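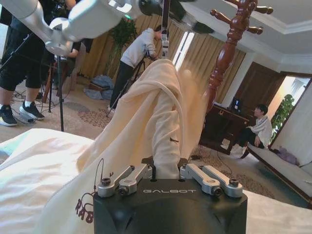
Cakix, No. 21

How I Write Up a Wrestling Show Without Missing the Main Event

I've been sending in reports from small indie shows for a while now, and the question I get most is how I remember it all. I don't! My memory is terrible. What I have is a cheap notebook, a pen on a string around my neck (laugh all you want) and a way of doing things that I've been fiddling with since my first Grirard show, where I came home with a page of notes that said "big guy, good" and couldn't tell you which big guy.

So if you've ever wanted to write results for a fan site, or just for your group chat, I'll walk you through how I do it. Any promotion, any size of room. You don't need a press pass, and at most of these places I'm not sure a press pass exists.

Before the bell

Get the card first. Most promotions post it the day before, and it will be wrong by the time the doors open, but copy it out anyway with one match to a page. Leave the bottom half of each page blank. When somebody gets swapped out, cross off the name and write the new one beside it so you can mention the change in your report. People who bought a ticket for the missing wrestler will want to know.

Check your spellings against the wrestler's own merch table. I spelled Drokuler with a C for an entire year. He was very nice about it when I finally met him, and then he signed my program with a C, so I guess he'd been reading.

Sit where you can see the entrance and the hard corner. I like the second row on the aisle. Front row sounds better, but you will spend half the night picking up your chair and running, and there goes your pen.

Oh, and eat first. I know that isn't a writing tip. Still, the line for nachos always hits its peak during the match you came for.

During the match

Don't try to write down every move. I did that at the beginning and I ended up with my head down the whole night, listening to people react to things I hadn't seen. Now I only write when one of these happens:

- somebody takes control, or loses it
- a near fall that gets the crowd up
- anything outside the ring, including managers and chairs
- the finish

For the finish, write it the second it happens, before you clap. Who, what move, pin or submission or something messier. If the referee was down, say so. If you didn't catch the move, put a question mark and ask the person beside you, who will be thrilled to explain it in great detail.

You'll want shorthand. Mine is ugly: NF is near fall, DV is a dive to the floor, HT is a hot tag, and a big circle means the heel cheated. A circle with a line through it means the heel cheated and got caught. Make up your own, but write the key inside the front cover, or you'll be sitting there at midnight wondering what "GRB" was. (I still don't know what GRB was.)

Times are optional. I put the start and end time from my phone in the corner of the page and do the subtraction at home. If you forget one, leave the time out of the report. A made-up match time is worse than no match time, and some reader always has it on video.

Promos are the hard part

A good promo goes by fast, and you can't quote what you didn't write down. I pick one line per promo, the one that gets the loudest reaction, and get it word for word. Everything else I paraphrase. "He said he wants the belt back and he doesn't care who's holding it" is a perfectly good sentence for a report.

Watch out for the crowd, too. At the Pongsiri Ballroom show in May the heel's microphone died and the crowd did his catchphrase for him, which he hated, and it was the best thing on the card. If I'd been busy writing I would have missed his face.

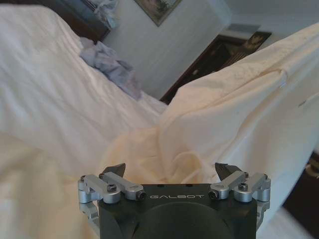
Writing it up at home

Do it that night. I mean it — even if you only get the rough version down. Your notes make sense for a few hours and then they turn into soup.

1. Type the results as a plain list first, winner over loser, with the finish. Nothing clever. This is what most readers came for, and you can post it right away if your site likes to be quick.

2. Go back and give each match a short paragraph. How did it start, where did it turn, how did it end? The opener doesn't need as much room as the main event.

3. Add the angles and promos in the order they happened. Don't save them for the end, or the main event run-in won't make sense to anybody who wasn't there.

4. Put your opinion in its own spot. I do mine in a little paragraph at the bottom, so people can skip me if they want to.

5. Cut it. I aim for 600 words on a full card, and my first draft is always way over. The first things to go are my jokes, which hurts, but okay. 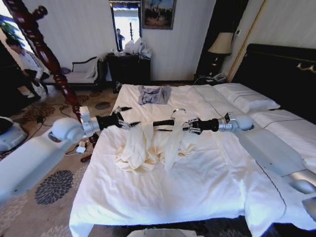
Cream-white on the white sheets.

About spoilers: if the show is being taped to go up later, ask the promotion before you post. Grirard puts a note on the door, and other places announce it from the ring. If they'd like you to wait, wait. Put the word "spoilers" in your headline when you do post, and keep the new champion's name out of it.

And about attendance, because I get letters. Don't guess. If you really want a number, ask at the door, and say in your report where you got it. I once wrote "packed house" about a show that had sold 65 tickets. It was a small house, so I stand by it, but the promoter read me the figure over the phone and I've been careful ever since.

Last thing, be fair to the rookies. You can say that a match fell apart in the middle without being mean about whoever was in it. A lot of them read every word, and so do their moms. I've had an email from a mom. She had a point about the dropkick.

Comments

Lizeth Cuervo
August 24, 2018
The pen on a string! I used to lose one under the ring every single show. Do you use the same notebook for TV shows or do you just type those?

ropebreak_ray
I type live on my phone with the brightness way down. Works great until the battery goes, and it always goes in the main event.

marnie in row 2
GRB = German, reversed, bridge? Just a thought.

ropebreak_ray
Could be guardrail bump.

ghosttag
Agree about the promos. I tried to get a whole one down once and my hand cramped so bad I couldn't clap for the cage match.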